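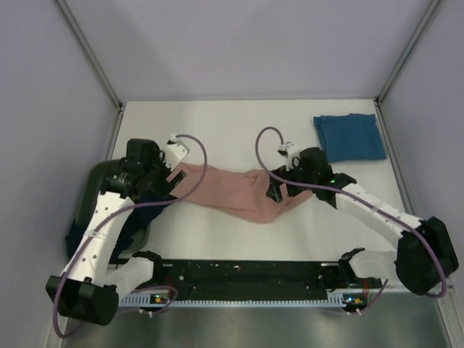 Both arms on the pink cloth, blue one folded at the back right.

4 min read

Search projects, parts, people

# Gasumell: two-arm cloth folding, home build

Gasumell is a pair of small arms on a shared front rail, built in a spare room and used to record cloth handling. This README covers the build, the recordings and what to expect if you load them. The control code is in the Skastley repo and has its own notes.

## Hardware

- Two arms, left and right, white links with black motor housings
- One black rail along the near edge of the table, both arms mounted to it
- White tabletop inside a three-sided enclosure, open at the front
- Cables run outside the links, held with cable ties on the long sections
- One fixed camera looking into the cell

The links are my second version. The first set flexed too much when both arms pulled on the same piece of fabric, so I reprinted them thicker and kept the hole pattern. The power supply came from an old Kapoor label printer and has been fine so far.

Leave more slack in the wrist cables than looks sensible. My first ones were 40 mm too short and pulled a connector out whenever the wrist turned all the way.

## What was recorded

Each episode is one attempt at one cloth. The release has roughly 2000 episodes, all driven by hand with a pair of leader arms. No learned policy was used for any of them.

Every episode folder holds:

- `video.mp4` - the fixed camera
- `joints.csv` - joint positions for both arms, plus gripper opening
- `notes.txt` - cloth name, operator initials, anything odd

Cloth names are just colors: `pink`, `blue`, `navy`. The pink one is thin and shows up most often. It creases in the upper part if the two grippers let go at different moments, and that is the most common remark in the notes. 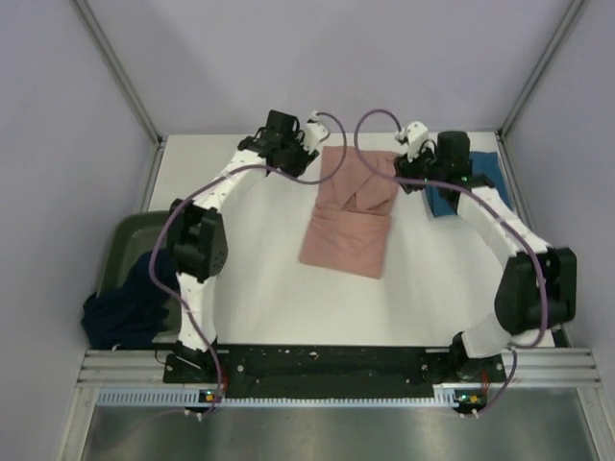 Reinhold Hinrichs wrote after the first upload that the joint log and the video drifted apart in long episodes, and that he would sooner have fewer episodes with clean timing than a big set he had to trim himself. He also asked for failed folds to be kept in. I fixed the timestamps and put the failures back under `failed/`. Episodes that could not be realigned are gone.

## Known problems

- Left gripper reads 4 counts open when fully closed. Subtract it or ignore it.
- Lighting changes between sessions. I did not correct for it.
- Episodes below number 1000 use the old joint order. Run `reorder.py` on them first.
- The navy cloth is dark enough that the folds are hard to make out on video.

## Setup

Unpack the archive, then run `check.py` on the top folder. It prints any episode with a missing file. If you only want to look at the videos you can skip this.

For the arms themselves, set the motor IDs before you bolt anything to the rail. The base motors are a pain to reach afterward - I took the right arm off twice.

## License and contact

Recordings and part files are free to use and change, with credit to Gasumell. Open an issue in the Wellilo tracker for questions. I check it most weeks.

Filed under: Workshop Builds, Robot Arms, Open Data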